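Does pretraining on handheld gripper demos help with cloth, or is it just more data?

Posted in Robot Learning > Manipulation
Tags: deformable objects, imitation learning, evaluation

ponytail_regression

I've been asked to present a paper at our reading group and I can't decide whether I believe it. It's the Griltholm report, the one on folding and sorting laundry from demonstrations collected with handheld grippers in people's homes. No robot at collection time, only a person with a gripper in each hand and a wide-angle camera on each gripper. They train a policy on that, then put it on a two-arm robot and have it fold.

The headline is that the policy trained on 1000 home demonstrations folds a garment it has never seen 85 percent of the time, against 40 percent for the same network trained on demonstrations recorded in their lab. They say the difference comes from the variety of the homes: different beds, different light, different junk lying around. The word they use is "diversity" and they use it a lot.

My trouble is the following. The lab set is smaller. They say so in the appendix but never give the size in the main table. The people who recorded the home set were also not the people who recorded the lab set. So to me there are at least three things that changed at once (place, amount, people), and the paper gives all of the credit to one of them.

I went through the sample clips they released, and I'll admit the home data looks the way they say it does. Dark cloth on top of busy bedding, a window blowing out one corner of the view, other clothes heaped up right next to the thing being handled.

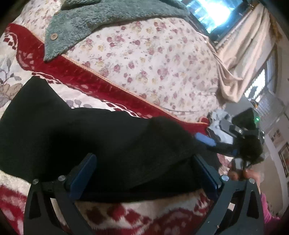 If you had asked me to invent a hard case for a vision policy I would have come up with something along those lines. So I don't doubt that the input is messy. What I doubt is the step from "the input is messy" to "the mess is why it works."

Also, "success" in the paper means a human rater looked at the final fold and said yes. One rater per trial as far as I can tell.

Am I being unfair? Is there a standard way to argue this that I'm missing? I come from statistics and have only been near robots for a year, so feel free to point out the obvious.

Edit: fixed the percentages, I had them swapped in the first version. Sorry to whoever saw that.

Tobias Haddad

You're not being unfair, but I think you're aiming at the wrong weak spot first. I'll take your points in a different order from yours.

The amount of data. This one is real and it is cheap to fix, which makes it more annoying that they didn't. Take the home set, cut it down at random until it matches the lab set, train again, report the number. You can do that in a few days with hardware they already have. If the cut-down home set still beats the lab set by a wide margin, then size is off the table. If the gap closes, the paper is about size. When a comparison that easy is missing I assume it was run and was less pretty than the main table, but I can't prove that and you shouldn't say it in your talk.

Better still would be to cut it down in two ways. Keep the number of demonstrations fixed, and in one version draw them from all the homes, in the other from as few homes as possible. Same people, same grippers, same amount, and the only thing that changes is how many rooms the policy has seen. That is the experiment the word "diversity" needs. The Ponura group did something of this kind for opening drawers, and the effect was there but it flattened out quickly. After 18 rooms, adding more made no difference they could measure. I wouldn't carry that over to cloth without checking, but it should make anyone nervous about a claim that more rooms are always better.

The people. I care about this more than you seem to. Folding is full of habits. One person pinches the edge and lifts, another slides one finger pad under and closes, a third flattens everything first and then starts. If the home group mostly used one habit and the lab group used a mix, the home policy gets a cleaner target to copy, and it would do better even if every home were the same gray room. In that case the result would come from sameness, the reverse of what the abstract says. You can get some way toward checking it from the released clips. Watch where the first pinch lands on the garment and write it down for each clip. It's boring work and it takes an afternoon.

The rater. Yes, weak. One rater, and I read the methods section three times without finding out whether the rater knew which policy was running. If the answer is that they knew, then I'd treat the 85 as a soft number. I wouldn't throw it out. A gap that size is hard to get from a friendly rater alone, but it could easily shrink.

Now the thing I'd put first, and you don't mention it. Look at what the baseline robot was shown. The lab demonstrations were recorded with the garment laid on a plain table. The test was run on a bed with a patterned cover. So the lab policy is tested outside what it has seen in the background, the height and the softness of the surface, and the home policy is tested well inside it. Pressing a pad down into a mattress is a different job from pressing it onto a table: the surface gives, the cloth under the fingers bunches, and the layer below can come up with it. A policy that has only known a table will drive straight down to the height it remembers and either grab air or grab the bedspread too. That alone could produce the 40.

Which means the comparison may be telling us "train on beds if you test on beds." True, useful to somebody, and a lot smaller than the title.

What would change my mind: the same two policies tested on the table as well. If the home policy wins on the lab's own table, I'll happily eat all of this. They have the table. It's in their photos.

For the talk, I'd spend a single slide on the missing size comparison and the rest on the test surface. People remember one objection.

fawzy_user_no_more

I'm going to be a bit kinder, mainly because I've done this sort of collection and neither of you sounds like you have.

We ran a similar project at Nodusholm in November, using the Fawzy pipeline to turn the gripper videos into hand paths. Going into homes is slow. You get there, the person wants to do it on the bed because that's where they fold, the sun moves, and half your tracking goes bad when someone drags dark cloth right across the lens. We threw out a lot. So when a paper says 1000 demonstrations from real homes made it through, I give some respect to that before I get the knives out.

But (and I say this as someone who wanted the result to be true) here is a problem you two haven't raised. Which clips got thrown out? The tracking works off visual features. A patterned blanket with lots of edges is a gift to it. A plain white sheet under flat light is terrible, it has nothing to hold on to. So the filter keeps the clips with busy backgrounds and drops the calm ones, and then the authors look at what's left and say "see how cluttered real homes are." Some of that clutter was picked by the software! In our set the clips that survived looked a good deal wilder than the rooms felt when you were standing in them.

I don't know how much this matters for the final number. It does matter for the sentence in their introduction about the data being "representative of domestic settings," and I'd want the count of what was recorded next to the count of what was used. They give only the second.

The other thing is the two-handed part. With two grippers you get the position of each one on its own fairly well, but the position of one relative to the other is worse, and for cloth the relative position is what you need, because the fabric is stretched between them. The paper reports tracking error per gripper. It says nothing about the error between them. I asked about this at a workshop and was told it would be in the next version. There has been a next version and it isn't in there.

Re Tobias on habits: agree it should be checked, disagree that it takes an afternoon. When the cloth is black and the fold is black and the other gripper is half behind it, you cannot tell where on the garment the pinch is. I tried with our own footage and gave up on the dark items. You can't even say for sure which garment it is in a lot of them.

mkl

just present it and say the sample is small. every robotics paper has this problem. also the 40 vs 85 thing is significant, you can run a chi square on it

Comments

ponytail_regression: Thanks, both of the long ones are very helpful. Tobias, I had completely missed the table vs. bed thing, and I went back and you're right, it's one sentence under the setup photo. @mkl I did run a test and the gap is far from chance, but a test tells me the two numbers differ. It can't tell me which of the changes did it.

Tobias Haddad: Fair point from fawzy_user_no_more about dark items, I was thinking of the towels. Do the towels, then, and say in the talk that you left the dark garments out.

fawzy_user_no_more: Towels are fine. Be careful though, if you only code the easy ones you've made your own filter – same complaint I have about theirs.

ponytail_regression: Noted. I've written to the authors asking for the recorded vs. used counts, and whether the rater knew which policy was running. I'll add the reply here if I get one.

mkl: good luck with that

ponytail_regression: Update, Wednesday, March 15, 2023. Got a short reply. The rater did know. They say the counts of discarded clips "were not kept in a form that can be shared." No plans to test on the table. I'm presenting it anyway, with the test surface up front and the clip filtering second. Leaving this open in case somebody has tried the cut-down comparison on their own data.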